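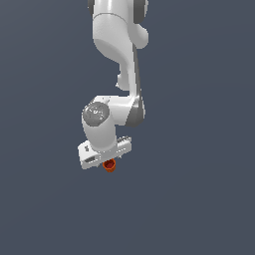 Baldursdóttir objected early on that portion size was the wrong thing to measure, that people at home don't drink portions, they drink until the thing in their hand is empty. We think she is right, and it changed how we set up the second round. Households in Vik got the same diary as before but wrote down refills, not milliliters. Each diary ran 60 days. Of the 400 households asked, most sent something back, some of it coffee stained and hard to read.

4.2 Refills and time of day

3,087 refills logged in all. Morning entries are short and regular. Evening ones less so, and teh gap between them grows over the study. Söderlund found the same drift in his office data, though there it showed up after lunch. Missing days were left blank, no filling in. Cup color was not recorded in round one, a pity (see Fig. 2).
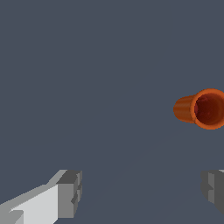 Figure 2. Orange cup, on its side.

Small cups got refilled more, as expected. What we did not expect: total intake hardly moved. Guests are a problem, a few diaries clearly include them and we could not seperate those out. Round three will run 90 days and ask about visitors.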